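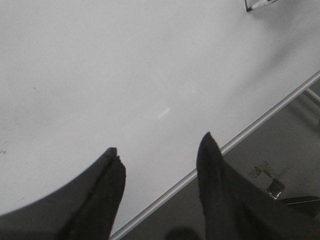 How often should I wipe down soft gripper fingers on a pick-and-place arm?

I do ours every 300 picks, damp cloth, no solvent.

Drulwood
Mine is a small cell that sorts markers, and pens keep twisting on the way up. Any ideas?
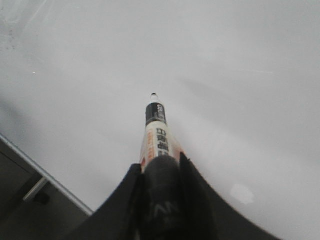
White-barreled marker held upright in the fingers.

Hikov
I had this! Drop the closing force a bit first — squeezing harder made mine roll more. Then go over the finger pads for ink and dust,

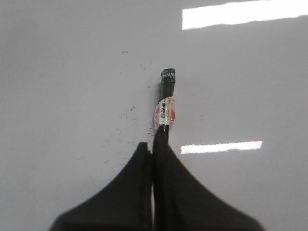

and do the tabletop too while you're there (grit gets picked up with the pen). Took me 12 minutes.

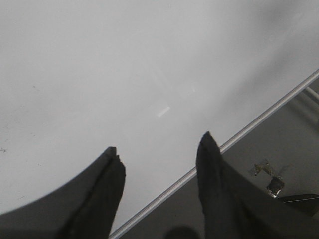
Lambert
Check the finger screws. Mine were loose in July.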